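Lekham open lab, September

I went to the Lekham open lab to find out how close a robot is to putting away groceries or restocking a shelf. Samira Twal showed our group of five to the block table, where a two-armed machine works with colored cubes and a small black pad.

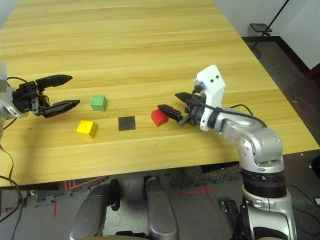
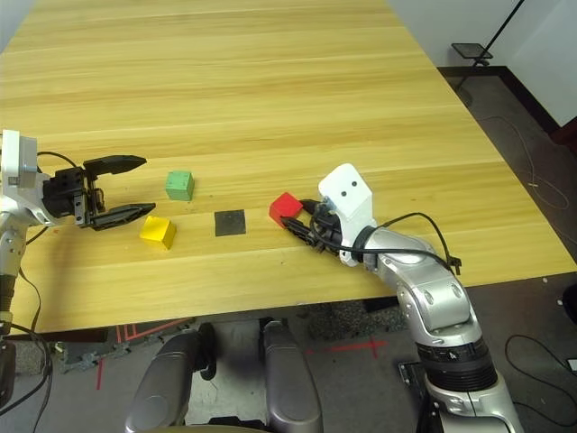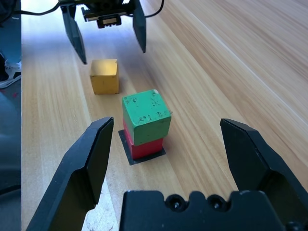 Red, green and yellow cubes at the block table. The last view is from the wrist, with green stacked on red.

Stacking is practice for cups, cans and boxes, Twal said. Blocks are easy to grip and don't spill. The team has logged 198 runs on this task, and a slow one can take up to two minutes.

Jad Kassab, who runs a small hardware store, asked if it could sort a returns bin. Not yet, she said – mixed shapes and soft packaging are still hard for it. Laundry is further off.

I would not buy one for my kitchen. For a shop that handles the same few boxes all day, I'd come back and look again.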